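Does paying more to fly your freight buy you anything?

Most forwarders will tell a small shipper that air is the answer to a late order. The operations manager we spoke to at Clesport, a mid-size importer of kitchen goods, has heard it often enough to start keeping a spreadsheet. She agreed to talk on condition that we leave her name out, because she still buys space from several of the companies she complains about.

"I don't have a grudge against air freight," she said. "I have a grudge against the word express. I asked three people what it meant and got three answers, and one of them was a price."

Her spreadsheet runs to 1126 shipments. For each one she logs the hour the goods left the supplier's dock and the hour they reached her own, and ignores everything the carrier says in between. Door to door is the only number she trusts. Airport to airport, she says, is what gets quoted, and it leaves out the parts where boxes sit still.

When she sorted the list by service level, the premium tier and the standard tier overlapped far more than she had been led to expect. On one lane the standard shipments did slightly better. She is careful about that result. The premium boxes on that lane were mostly booked in the weeks before the holidays, when everything is slow, and she doesn't think the comparison is fair to either side.

"But if I can't tell the difference from my own records, why am I paying for it?" she said. "Somebody should be able to show me."
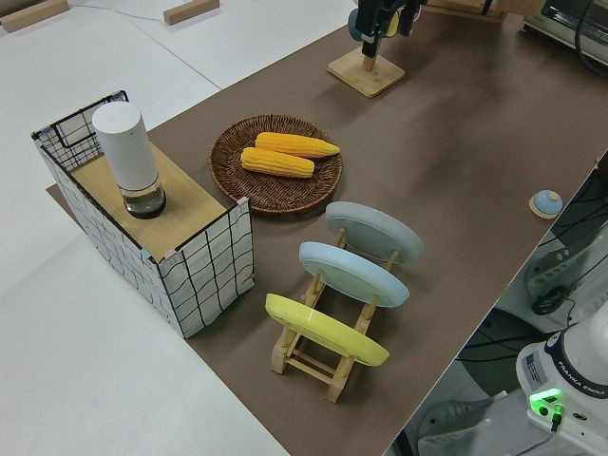 What the surcharges cover

We asked about fuel and security surcharges, which took up most of the next half hour. She had brought invoices. On one of them, for a pallet handled by Otirar, the extras came to 40 percent of the base rate. There were lines for screening, terminal handling, documents, and something called a service adjustment. She called to ask about the last one.

"They told me it adjusted for service. I wrote that down, word for word, so I could enjoy it later."

Otirar took the line off after a second call. That bothered her more than if they had kept it. A charge that disappears when you ask about it, she said, was probably never tied to a cost, and she wonders how many customers don't ask.

She was no softer on chargeable weight. Her goods are light and bulky, so she pays by volume on nearly every booking. She doesn't dispute the principle, as space on an aircraft is worth money. Her quarrel is with the measuring. Cartons that have bulged a little get measured at the widest point, and the rounding always seems to go up. She now has the warehouse tape and measure each carton before pickup and send the figures along with the booking. Disputes have dropped off, though she won't claim the tape measure did it - she changed carton suppliers the same month.

The consolidation pitch

Ola, a consolidator that has been calling on importers in her area, promises lower rates by pooling small shipments. She tried it in February with an order that wasn't urgent. The rate was good. The wait for the pool to fill was not in the quote, and when she asked how long it usually took, the answer was that it depended.

"Of course it depends. Tell me on what. If the box has to wait for other boxes, give me a cutoff. Friday at noon, whatever it is. I can plan around a cutoff."

She hasn't ruled out using them again. For goods that can sit, she thinks pooling may well be worth it, provided the cutoff goes into the contract. So far she has been offered an email about it.

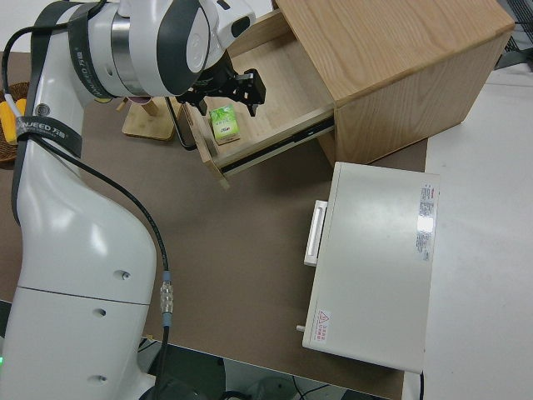 Atanasov takes a kinder view of forwarders, and argued when we called that small shippers expect a guaranteed service while paying for space as it comes available. Anyone moving less than 4000 kilos a month has little pull with a carrier, in this view, and a forwarder who finds room at all in a busy week has earned the margin.

We put that to her. She granted the part about pull. She has been bumped from flights and knows why it happens.

"Fine, I'm small. Then say so in the quote," she said. "Say it might get bumped. Don't sell me a guarantee and then explain to me afterward that I'm too little to have one."

Her advice to other importers is modest. Keep your own times. Ask what each surcharge pays for, and ask in writing. Get the refund terms for a late premium shipment before booking one, and read how late it has to be. On one contract she showed us, the refund was capped at 100 dollars and had to be claimed within a week of delivery.

She has never managed to collect it. The form asks for a reference number that only the carrier can issue, and she is still waiting on the last one she requested.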